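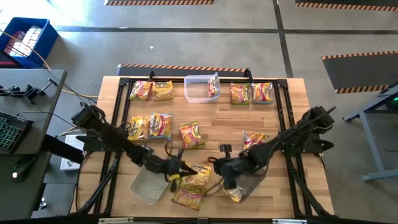

A noodle squiggle is about the cleverest shape in the whole kitchen, and I'm going to spend this page telling you why. I started wondering about it one rainy evening in May, when I tore open a packet of ramen, held up the hard little block and thought, who folded this? Instant noodles are good for wondering about because you never seem to have only one. They come home in a crowd, all in the same jacket, like the yellow ones on the wooden table with their red, orange and green decorations, and one packet always ends up standing on its edge in a clear plastic box. It can do that because the noodles inside have been made into a brick. Try standing up a handful of cooked spaghetti and see how far you get!

So how do you make a brick out of something floppy? You start with dough, mostly wheat flour, water and salt. Big rollers squash it into a sheet, and then more rollers squash it again and again until it's very thin. Next the sheet goes through a cutter with lots of little grooves, and out come the strings.

Now for the squiggle. The strings drop onto a belt that is moving slower than they are. They're in a hurry and the belt isn't, so they bunch up and go wavy. You can do this at home with honey. Drizzle it slowly from a spoon onto your toast and watch it fold back and forth on itself. (Ask first. I didn't, and I was the one who had to wipe the counter.)
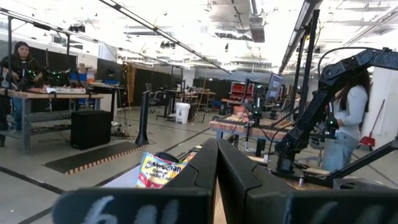

Kurniawati Krishnan

After that the wavy noodles get steamed, so they're cooked before they ever reach your house. Then they're cut to length, tucked into a mold and dried. Lots of factories dry them by frying them in hot oil, and some use hot air. In the hot oil, the water inside the noodles turns to steam and rushes out, and it leaves behind tiny holes, much too small to notice while you're slurping.

Those holes matter a lot at lunchtime. When hot water goes on, it sneaks into all of them at once, and the noodle goes soft in a few minutes. The waves help too, because they keep the strings from lying flat against each other, so the water can get in between.

My neighbor Boonsong Thammasiri asked me why the noodles don't go bad on the shelf. He's eight and he asks very good questions. The answer is that germs and mold need water to grow, and a dried noodle has hardly any. The wrapper keeps damp air out, which is why a packet with a hole in it goes soft and stale and a bit sad.

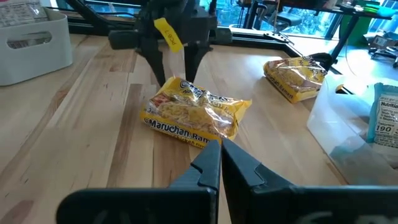
Chicken flavor, with the pale noodle block showing through the wrapper.

Here's something to try with a grown-up. You need one block of noodles, two bowls, and water. Snap the block in half over a plate (it goes everywhere, I warned you). Put one half in a bowl of cold water and have your grown-up pour very hot water over the other half. The hot water can reach 212 degrees, so that part really is their job. Poke both with a fork every minute and write down how they feel.

My cold noodles did get softer, but it took ages and they tasted like wet cardboard. Siriporn Klinhom, who tried it with me, ate hers anyway. If you draw what you see, draw the waves first, and then look again after the water's been on for a while — do they stay wavy or straighten out?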